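Workshop Tips: Suturing Trials on Practice Pads

Bilier compared two knot-tying routines over 300 stitches. These are the bench habits we kept.

1. Cut the thread short. Long tails caught on the left wrist and spoiled trials.

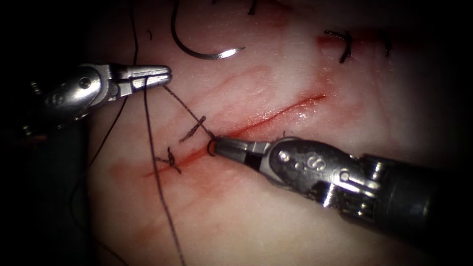
Six inches past the needle was enough for both routines. Trim before you log the start.

2. Clear lint and thread ends off the pad between runs. Score slack before you score the knot.

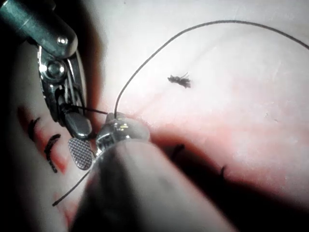
3. Grip the needle near its rear end. Luna, the slower routine, dropped fewer needles that way over its last 100 stitches.

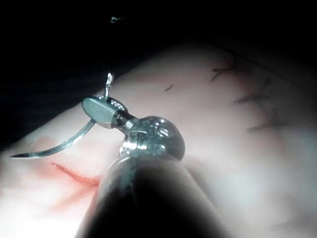

4. Wipe the jaws and change the pad.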